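Laundry Sorting Room, July walk-through
Checklist and comments, Hakden guest cottages
Filled in by Trí Nông

I did this one in the morning before the first bags came down, and then went back in the afternoon for the parts that only make sense when linen is moving. Same form as always, OK or FIX next to each line, and my rambling underneath. Skip to the FIX lines if you're in a hurry!

1. Doorway and walkway clear: OK
Much better than last time. The rolling hampers are parked along the wall with their brakes on, and I could walk from the door to the dryers with my arms full and not turn sideways once. Please keep it like that. The spot behind the door is still tempting, I know, I left my own bag there.

2. Floor, trip hazards: FIX
The carpet seam by the linen shelves has started to lift. It's a small lip, maybe the height of a coin, but I caught my toe on it twice. I put tape down for now and wrote it up for Gomitbridge, who laid the floor. Until they come, go around on the shelf side.

3. Dryer lint screens: OK
Clean on both machines. The log sheet had two blank mornings on it though, so either somebody forgot to clean the screens or somebody forgot to sign. Sign the sheet, please, even if it's all you do that day.

4. Dryer vent and outside flap: OK
Went out and looked. Flap opens and shuts freely, no nest this year (hooray).

5. Outlets and cords: FIX
The iron cord has a stiff kink right where it goes into the handle. It still heats fine, but I don't like it and I've put a tag on it. Use the other iron. The Muravier steamer is fine, cord fine, plug fine, water tank has no cracks.

6. Shelves, loading and height: OK
Sheets on the bottom, towels in the middle, the light stuff up top. The rating plate on the big unit says 80 pounds a shelf and we are nowhere close. I'd still move the box of spare curtain hooks down, it's heavier than it looks and it's sitting right at forehead level for me.

7. Detergent and stain remover storage: OK, with a grumble
Everything is in its own labeled bottle and the caps are on. The grumble is that the stain remover lives on the same shelf as the snack tin. I moved the snack tin. If you're looking for it, it's in the break room now, and it had 40 tea bags in it when I moved it, so I'll know.

8. Extinguisher: OK
Needle in the green, pin in, tag current, nothing hanging on it. It was being used as a coat hook in the spring and I'm happy to see that's over.

9. Sorting tables, stability and edges: OK
I leaned on every corner and nothing rocked. Ran my palm along the wooden edges looking for splinters and didn't find any. The gray tops wipe clean with plain warm water, so there's no need for the strong spray in here at all.

10. Baskets, condition and load: OK, see comments
This is the line I always write too much about. Wicker is lovely to look at but it does snap, and a broken strand will pull a thread out of a good towel or go straight under a fingernail. So every basket gets turned over and checked along the rim and in the bottom corners. One of the old Hứa baskets failed (strand sticking out near the handle) and I've taken it out of use. The dark brown ones are all good.
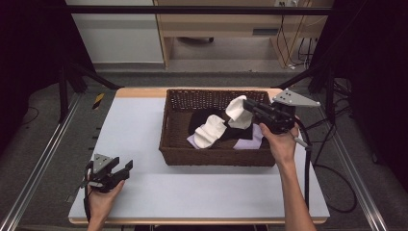 Small loads are what I like to see for the odds and ends, a few pieces in the bottom so you can tell black from white from lavender without digging. When a basket is heaped up, people shove a hand down the middle blind, and that's how I met a safety pin last summer. Lift things out one at a time from the top. It feels slow and it really isn't.

11. Sharps and pocket finds jar: FIX
The jar is there but the lid is missing. A jam jar lid fits, I tried one, so whoever finishes the apricot next please rinse the lid and bring it down.

12. Lighting: OK
All tubes working. The new ones are marked 2,000 lumens each and wow, I can finally tell navy socks from black ones over at the far table.

13. Lifting and carrying: OK
Watched two loads go up the stairs in the afternoon. Both were carried low and close with a hand free for the rail, just how we practiced.

Still open: carpet seam, iron cord, jar lid. I'll look at all three again when the seam gets fixed, and I'll bring a new roll of tape because I used the last of it.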